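One Color at a Time: A Morning With Helju Zariņš

By Dirk Jacobs
2020-03-08

I had meant to stay for an hour. I had a notebook, a list of sensible questions about how the Groltuslow toy library in Tolstead gets its building bricks back on the shelf, and a plan to be home for lunch. Then Helju Zariņš put the kettle on and asked whether I had played with bricks as a boy, and I'm afraid the list stayed in my pocket for most of the morning.

Groltuslow lends toys the way other places lend books. Families come in, pick something out, keep it for three weeks and bring it back, more or less complete. Zariņš has run the sorting side of it for five years. She started with puzzles, moved over to dolls' clothes for a winter ("all those tiny snaps, my eyes were never the same") and then took on the bricks, where she has been ever since and where she plainly intends to stay.

"Bricks come home mixed," she told me, pouring. "They always do, and I don't mind it a bit. A child who has kept the orange ones apart from the blue ones for three weeks hasn't been having much fun, has she? So they come home in one big heap, with a crayon in there, and somebody's sock, and then I get to have my turn."

Her turn begins with color. Everything gets tipped out on a sheet on the floor, and she goes through it for one color and only that one, until there isn't any more of it to find. I asked her why she didn't do it by shape, which is how I'd have gone about it, and she laughed at me in a very kind way.

"Everybody says shape! And you can, you can do it by shape, I did it by shape my whole first February and I went home with a headache every night. The thing is that your eye finds orange for you. You don't have to think. You can listen to the radio, you can talk to a nosy man with a notebook. Shape you have to look for. So I let the color do the heavy part, and then when I have a nice bin of one color I sit down properly and do the shapes."

Orange was up when I visited.
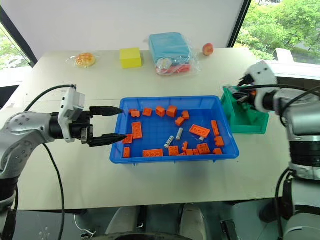
Orange bricks in a blue bin, with a few paler pieces still in among them.

I'll admit that before I sat down with her I would have told you an orange brick was an orange brick. It took a while of looking before I began to see how different they are from one another. There are long ones and little square ones, and fat ones that want to stand up. If one has landed on its side you can see right into its hollow underneath, and if it has landed the other way you get the studs. Zariņš likes them to land every which way. She says a bin where they have all ended up stud side up makes her suspicious, though of what she wouldn't say.

The blue bins are her favorite thing in the building. They are shallow, with walls that lean outward a little and a raised rim, and she talks about them the way some people talk about a good skillet. Before them she used deep tubs, and the trouble with a deep tub is that you are forever digging.

"In a tub you see the top layer and that's all you see," she said. "You dig, and the little ones go down, they always go down, and you dig some more. With a shallow one, you spread them out and there they are. Nobody's hiding. And your sleeve stays out of it. Also the blue is good for orange, it's about the best thing you can put behind orange. For the blue bricks it is hopeless, of course. For the blue ones I use a cookie sheet from home."

And the grey pieces? I pointed out that for a bin of orange there seemed to be some things in it that were not orange at all. There was a whitish bar with small holes along it, and a smoother one beside it, and I wondered whether I had caught her in a mistake.

"Oh, those are the strangers," she said, delighted. "Every color has strangers. They ride along. You scoop up a handful and there's always something in the handful that you didn't mean to scoop. I used to stop and take each one out as I saw it, and walk it over to where it lived, and walk back, and by then I'd lost my place. So now they can stay until I'm finished. Then I push all the bricks out to the sides and leave the strangers in the middle, where I can't pretend I haven't noticed them."

She has a firm view on strangers, which is that none of them gets thrown away. Groltuslow keeps a box for pieces that belong to no set anyone can name, and families are welcome to rummage in it. A handful costs 50 cents, and she told me that a boy from Granness once came all the way over with his grandfather and spent an entire Saturday allowance on what she could only describe as knobs.

"He was so happy," she said. "I'd had those knobs for years and I'd thought, well, who on earth. And he walked in and knew just what they were for. He was building a submarine."

What goes beside the tray

We had a second cup, and then talked for a long time about tables. Zariņš believes in a pale one. Her first sorting table was dark brown, a beautiful old thing that came from somebody's dining room, and small parts simply vanished on it. She gave it up with real sorrow. It now holds the coffee things in the front room, where, she says, it has a much nicer life.

She also believes in having somewhere to put a thing down. That sounds like very little, I know, but when she explained it I recognized every desk I have ever owned. If the only container within reach is the one you are sorting out of, then everything you pick up goes back into it sooner or later. So a second container stands right next to the tray, in another color, so that her hand knows which is which.

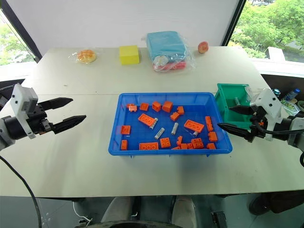
Orange bricks and short silver cylinders in the blue tray, with the green bin close by.

The short silver cylinders are, for her, the trickiest of all the strangers. They roll. A brick stays where you put it, but a cylinder gets under the end of a long plate and sits there quite comfortably, and you can go over the same tray two or three times without spotting it.

"I lift every long plate," she said. "Every one. It's like lifting a flowerpot, you never know who's living under there. My husband thinks this is very funny, because at home I don't even look under the couch."

I asked how she decides what belongs in the green bin, and I got a longer answer than I had bargained for. In principle, it is for anything that isn't a brick. In practice there are discussions. Wheels are not bricks, everybody agrees on that. Windows are argued over. A little door went back and forth for most of last February, and a colleague of hers finally put it in an envelope and wrote "Ask Helju" on it, and Helju put it in the drawer, where it still is.

The rules, such as they are, come from an older method. When Groltuslow opened, it used something called the Tanabe list, a typed booklet which gives every sort of brick a number and a name. The library's copy has coffee on the cover and pencil notes up and down the margins. It has 332 entries. Zariņš knew most of them by heart at one time, and she can still be made to recite.

"Entry nine is 'flat, long, studs in one row,'" she said, closing her eyes. "Entry ten is the same but two rows. It's a wonderful list and it's much too much. A mother with a baby on her hip who wants to return a box doesn't want to hear about entry ten. So we use maybe a dozen words now. Long, short, flat, fat, square. Fat isn't in the Tanabe list at all, that's mine, and everyone knows just what I mean by it."

I tried my hand at it, naturally. She gave me the flat ones as a beginner's job and told me to take my time. I was slow, and I kept wanting to snap pieces together, which is apparently what every grown-up does in the first few minutes. She didn't scold me. She just held out her palm until I had pulled them apart again.

"Joined ones are fine coming in," she explained. "Going out, they should be single. If a child opens the box and there's already a bit of wall built, then it's somebody else's wall. I'd like them to start fresh."

She does make one exception. If something in a returned box has obviously been labored over, a small animal, say, or a chair, she will set it on the windowsill for a week in case its builder comes back. She showed me that week's guest, which was either a duck or a boot. We went back and forth on it and did not settle the matter.

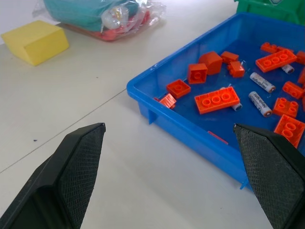 Soft things and bags

Bricks aren't all that passes through. A yellow foam block lay on the table with the trays, and behind it was a clear plastic bag with something large and teal in it, and something more of a red-orange down at the bottom. Zariņš is very much in favor of the clear bag. She doesn't like a box that has to be opened before you know what is in it, and she says children like it even less.

"They come in and they point," she said. "The two-year-olds can't read my labels, however neatly I write them. But they can see teal. They know that's the one. I've had children remember a toy from the summer before and walk straight up to the bag."

Foam gets its own shelf, away from the bricks. The corners of the bricks leave dents in it, and she is fond of the foam and doesn't want it dented. She is fond of most of it, really. When I asked which toy she would keep if she could keep only one, she took the question much more seriously than I had intended, and went off to rinse the cups while she considered it.

She came back with a dish towel over her shoulder and said it would have to be a brick, a fat one, and that she would want to think some more about the color.

Groltuslow takes returned toys at the side door in Tolstead. Bricks can be brought in mixed, and socks will be given back.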